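The Grorach Road Residents' Supper

Elie Rizk had lived on Grorach Road for 2 years before he was asked to bring the potato salad, and he understood it to be a promotion. Until then he had been crisps.

The trouble was that potato salad belonged to Mrs Sabbagh. She had made it every June for as long as the supper had been going, and she had not, as far as Elie could find out, resigned. He had simply been given a slip of paper by Mr Hodeo from number 30 with POTATO SALAD (LARGE) written on it in green ink.

"Does she know?" Elie asked.

"She'll know on the night," said Mr Hodeo, and went off to see a man about trestles.

Elie went to see her himself. He took a lemon cake, bought, and moved on to one of his own plates so that it looked less bought. Mrs Sabbagh let him in, looked at the cake, and named the shop.
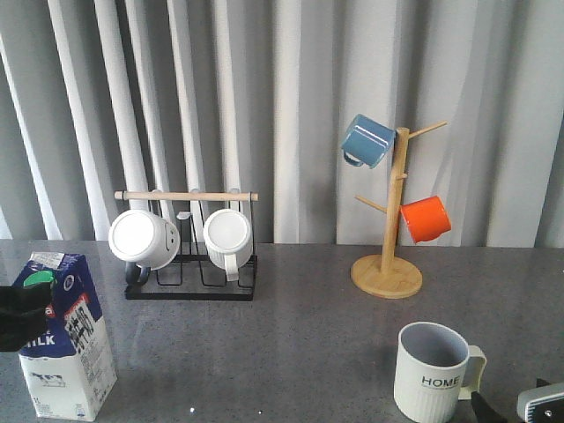

She made tea and let him suffer through most of it before she spoke.

"You've come about the potatoes," she said.

"I've been given a slip."

"I was given a slip too. Mine says napkins." She put it on the table between them. It was the same green ink. "I fed 170 people the year of the street closure. People came from Grullano Avenue with their own forks. Napkins!"

Elie said that he would happily do napkins. He said he was, if anything, a napkins person. Mrs Sabbagh considered this and seemed to find it likely.

"No," she said. "You'll make it. You'll make it from my recipe, and I shall tell you what's in it, except for one thing."

"What's the one thing?"

She cut herself some more cake.

He made it, on the night, in a washing-up bowl bought for the purpose. It looked right. It tasted of potatoes and a certain amount of disappointment. People took a spoonful, chewed, and glanced down the long table to where Mrs Sabbagh sat behind a tower of very good napkins, folded into swans.

By nine o'clock Mr Hodeo had been round to her chair and stood beside it for some time with his head bowed. Elie carried the bowl home nearly full and ate from it until the Thursday.

The slips came round again the following spring. Mrs Sabbagh's said POTATO SALAD (LARGE), underlined. Elie's said crisps, and under that, in a different hand, "and a cake, but make it."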